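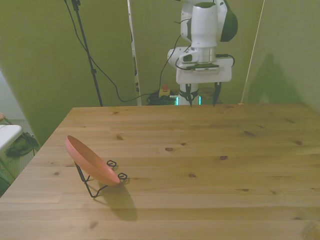
Pink plate, black wire stand, pine table.

5 April 2026

I'm so happy with this plate stand! I'd been keeping my pink plate in a stack since February, where it did no good to anyone – and now it gets to stand up and show off. The curly wire feet are my favorite part. I paired it with a knotty pine tabletop, and the color just glows against the wood.
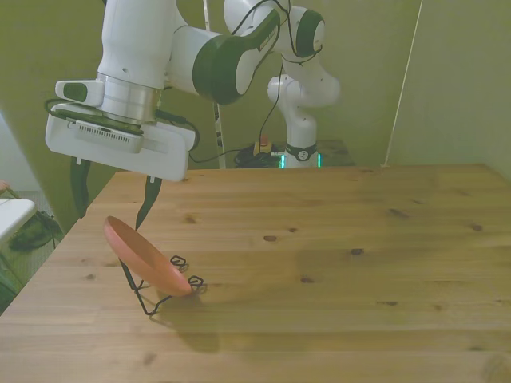

Getting the tilt right

Set the stand down first, then lower the plate in with both hands. I like mine leaning well back – up to 2 tries and it sits nicely. Next I want a blue one!

300 shares | 2 comments
© Arkolance – Back to top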